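Jeton Reports Fault in Automated PC Disassembly Trials, Holds Back Release

Grip-loss problem was logged as "completed"; company says its earlier success figure should not be relied on

ELPORT, January 20, 2025 – Jeton today disclosed a fault in Culomeck, its control software for robot arms that service and strip desktop computers. In a run of 2,000 handling cycles at the company's Elport workshop, the software recorded every cycle as completed. A check of the force logs against the finished work found that 1,206 of them had been. In most of the rest, the part had slipped in the gripper and the arm carried on as if it had not.

The company had planned to offer Culomeck to repair shops and recyclers in February. That date is withdrawn, and no new one has been set.

Jeton is also withdrawing the statement in its previous product sheet that the software "confirms each pick." It confirmed that the gripper had closed. Whether anything useful was between the fingers is a separate matter, and the product sheet should have said so.

The trials use an arm working from above on a desktop case laid on its side, with a printed fixture plate next to it on the table. Most of the errors came when the arm was holding a flat, boxy part over the open case. Such a part can tilt by a few degrees without changing the reading at the fingers, and by the time the reading does change, the part may be resting against the board or the drive cage.

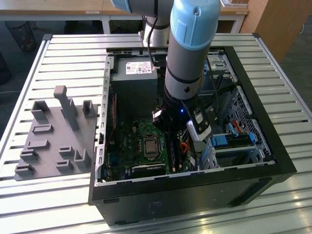

Was anyone hurt?

There were no injuries. The damage was to equipment: 76 of the failed cycles ended with contact hard enough to mark a component or pull a connector loose, and several motherboards were scrapped. Jeton does not regard the lack of injuries as proof that the cell is safe. A dropped part that the software believes it is still holding is a hazard to anyone who reaches in to clear it.

How the fault was found

The fault did not show up on the dashboard, which reported a clean run from start to finish. It came to light when workshop staff sorting the finished cases found loose cables in units that had been passed. They pulled the logs, and the mismatch went back to the first day.

An outside review was then carried out by Bahrami, an independent test house. Its report is blunt. It finds that the grip check was tuned on a small set of new, clean parts, that the same people who wrote the check also scored it, and that the success figure was repeated in sales material before anyone had compared it with the condition of the machines. Jeton accepts all three findings.

The company is less sure about the proposed fix. A revised version of Culomeck compares finger position with motor load throughout the move, and stops the arm if the two disagree. Early results look better. Early results looked good last time too, and Jeton will not publish a figure until the full 2,000 cycles have been repeated and scored by Bahrami.
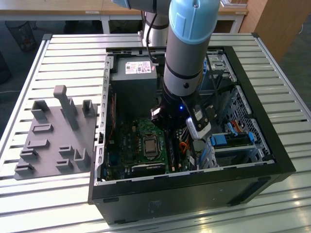 The repeat run will include worn and dusty parts, mixed case sizes, and cables left where the last owner left them. Each case will be inspected by hand before the log is opened, so that the person inspecting does not know what the software claims. Arm speed over an open case has been reduced in the meantime, and operators must lock out the arm before reaching past the edge of the table.

Sites with a preview copy of Culomeck should stop unattended use now. Records marked "completed" by any preview version should be treated as unchecked, and the machines concerned should be opened and inspected before they are sold or returned to use.

Jeton will publish the Bahrami report in full, including the sections on management, together with the raw logs from the first run.

About Jeton

Jeton develops control software for robot arms used in electronics repair and recycling. It is based in Elport.

Media and customer inquiries: Jeton press desk, Elport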